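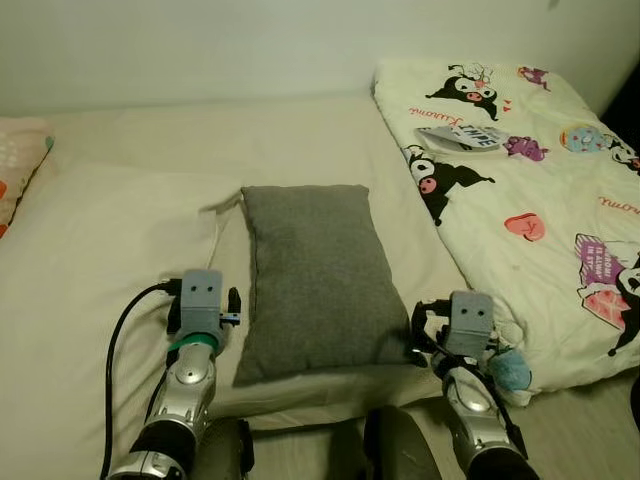

Gray pillow on a cream sheet, with the folded duvet to the right.

Litwood Concept Album Notes
README and data card, last revised June 1, 2024

What it is

A table of 100 albums that somebody, somewhere, has called a concept album, with a row for each record and a second table for the songs. Gospel, folk, prog, a fair number of Christmas records, and a few musicals that never got a stage. Each album row holds the artist, the label if there was one, the claimed concept in the artist's own words where we could find them, and our reading of whether the songs bear the claim out.

I should say up front that I don't fully trust the category, and neither should you. A press release says "a song cycle about forgiveness" and then track 4 is a cover of something the band had been closing shows with for years. The label on the sleeve is a claim, and we treat it as one.

Files

albums.csv -- one row per album
songs.csv -- one row per song, linked by album_id
claims.txt -- the quoted statements, with where each came from
listening_notes/ -- free text, uneven, some of it written late at night

There is no audio and there are no full lyrics. Please stop asking. We don't hold the rights, and the people who do have been clear with us.

How the albums were picked

Badly, by the standards of anyone who took a statistics class. The first batch came from the Hirnness mail-order catalog, which leaned hard toward church bookstores and small labels. The rest came from suggestions, and people suggest what they love. If you compute the share of Christmas albums in this table and report it as a fact about popular music, you are reporting a fact about a mailing list. 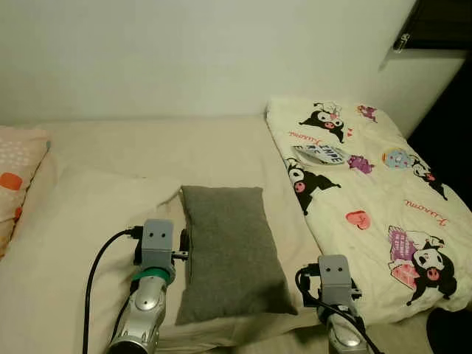 The catalog also had a habit of listing reissues as new records. We caught the ones where the track order matched. Where a label had shuffled the songs or added a spoken introduction, we may well have missed it, and a duplicate under a second title is the first thing I'd look for if your results seem too good.

Fields worth doubting

claimed_concept: copied from liner notes, interviews or ads. Artists say different things on different days. We kept the earliest statement we could find, and that may only be the earliest one that survived.

story_order: yes, no or unclear. Can you tell what happens if you play the songs in sequence? Of the full set, 38 are marked yes and 36 are marked no. Everything else is unclear, and I suspect a good part of the yes column belongs there too.

narrator: the character supposed to be singing. On gospel records this is often left blank. A testimony song sits somewhere between the singer and a character, and I would like to hear from anyone who has a rule for it that works on more than one album.

mood: please don't use it. It came from an automatic tagger called Onar that rated every song with a choir as "triumphant," laments included. The column stays only because two older scripts break without it.

Labeling

Two people listened to each album and filled in the form separately, then compared. Where they disagreed, a third person broke the tie. That makes the final column look more settled than the listening was, so the original answers are kept in songs.csv under reader_a and reader_b. Use those if you can.

Version history

The February release had the wrong artist on every Sipos title, thanks to a sort applied to one column and not the others. If you downloaded it then, throw it out. 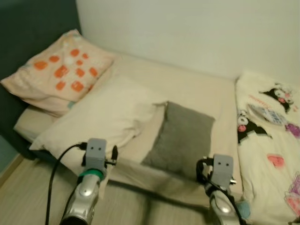

Isla Hapeta wrote back after that release to say the artist names were the least of it. Her view is that a yes in story_order rewards albums with a narrator reading between the songs, and that a record can hold together perfectly well through a repeated tune or a key that keeps coming back. "You've built a plot detector," she wrote, "and you're calling it a concept detector."

She has a point. I've added a recurring_theme column, filled in only where a reader noted a melody coming back. A blank there means nobody wrote it down -- it does not mean the tune isn't there.

Known problems

Release years for private pressings are often guesses. Song lengths are taken from sleeves, and sleeves are wrong. Entries in claims.txt that were translated are marked "tr", with no record of who did the translating.

Corrections go in the issues folder, one album per note, with a source. "I remember it differently" is not a source, though I have been tempted.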